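About Fallitel

Small language school, two rooms over a bakery. Evening classes mostly, some Saturday-style intensives when enough people ask. Started with Italian and Vietnamese, still our two biggest. Beginners welcome, rusty people too.

Classes run 50 minutes. Longer than that and everyone's fried. Bring a notebook, phones away please. Our beginner Vietnamese course is called Văn, the Italian one is Inum (long story, ask at the desk). Both start again in April.

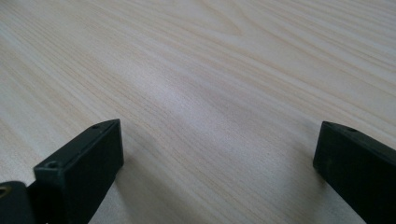
Placement is a quick chat, no test. If you land in the wrong level just say so and we'll move you, no charge the first 2 weeks. Books are included in the fee. Lost books arent, sorry.

We also put out Pedo, our little reader for adult learners. Short stories, some 60 pages, word list at the back. Pick one up at the desk or we can mail it.

Office open from 4 pm on class days. Email is best, we do get to all of them evenutally.

14 shares
3 comments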